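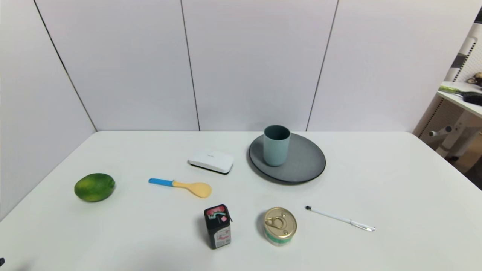
Figure 4. Table layout with household items, including a lime, a spoon, a plate with a cup on it, a can and a pen.

3.2 Student sorting task

The task was set as part of the robotics module at Wikdale. Students worked in 13 teams, and each team had 40 minutes to write and test a pick order for the items on the table (Figure 4). Layouts were drawn from a set of 20 prepared at the start of term and were the same for all teams.

Thin items such as the pen were scored separately from upright ones. A cup standing on a plate counted as two items – teams could choose which to move first. Moving both together was marked as a fault. Four teams used the Linska planner supplied with the module; the others wrote their own. Scores were entered by hand after each run.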